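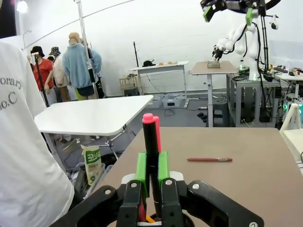
Revisión de puestos de escritura, sala común de Nandton. Turno de diciembre, empezada a las 9:40. La lista que nos mandan desde Veres tiene 33 puntos y sigo pensando que sobran la mitad, pero la relleno. Empiezo por lo que se usa a diario, que es lo que acaba en el suelo. Un bolígrafo marrón rojizo estaba tumbado sobre la mesa de color tostado, y debajo de la mesa plegable blanca hay una bolsa blanca con letras verdes entre trastos y cables. Lo del bolígrafo se arregla en un segundo. Lo de la bolsa ya lo puse la otra vez.

1. Superficie de la mesa sin astillas ni cantos vivos.
Conforme. Cantos redondeados, pasé la mano por todo el borde.

2. Paso libre bajo las mesas auxiliares.
No conforme. Retirar la bolsa y recoger los cables. Me dirán que es provisional - igual que en la revisión anterior.

3. Estabilidad de la mesa plegable.
Conforme con reservas. Los seguros de las patas cierran, aunque uno pide fuerza. No me fío de que aguante otro año de abrir y cerrar.

4. Rotuladores con su capuchón puesto.
Conforme hoy. El folleto de Hoten promete que no se secan destapados. Lo creeré cuando lo vea.
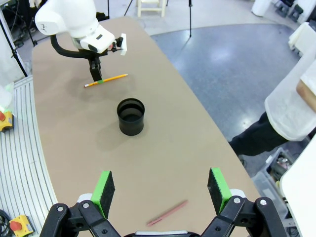

5. Lápices con punta en buen estado y sin madera abierta.
Conforme. Pediría guardarlos con la punta hacia abajo, cosa que el procedimiento de Jemgate no menciona en ninguna de sus 19 páginas.

6. Recipiente para útiles de escritura, estable y sin bordes cortantes.
Conforme. Lo empujé con un dedo, vacío y lleno. Vacío se desliza más de lo que me gustaría. Una base de goma costaría poco, pero la solicitud 2,569 lleva abierta desde septiembre y no espero milagros.

7. Recipiente alejado del borde.
Conforme. Veres quiere una marca pintada en la mesa para indicar el sitio. No le veo la utilidad: quien no mira la mesa tampoco va a mirar la marca.

8. Todos los útiles recogidos al terminar.
No conforme. Siempre queda alguno fuera.
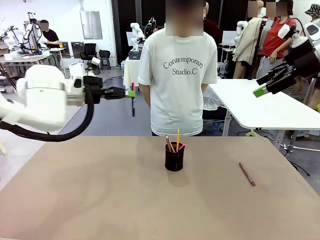

¿Cuenta como recogido un bolígrafo que se queda al lado del recipiente?
Para esta lista, solo cuenta lo que está dentro; lo que queda sobre la mesa se anota como pendiente, aunque esté a un palmo.

9. Limpieza de la superficie.
Conforme. Paño seco y nada más. El producto que recomienda Hoten deja película, lo probé en una esquina.

10. Reposición de material.
Sin comprobar. El armario estaba cerrado y la llave no apareció. Según la ficha hay 1,000 lápices en reserva, cifra que me parece optimista.

Pendientes para la próxima: puntos 2, 8 y 10. El punto 3 lo miraría alguien de mantenimiento antes de enero.

Revisado por Wanda Wieczorek, 11:15.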